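Wisby album - update for Tiruwork Workneh, 12th September

Tracking done on eight songs, two left. Drums and bass all finished, vocals on most. Shearer wants to recut the slow one with just piano and I think he's right - costs us one extra day, still inside the budget.

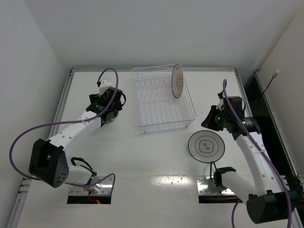

Mixing starts once Rokolley sends back the string parts. They're 3 days behind. Vinyl quote came in for 100 copies, will foward it tonight. Release stays in April.

Need from you: ok on the second payment.

Innes Jardine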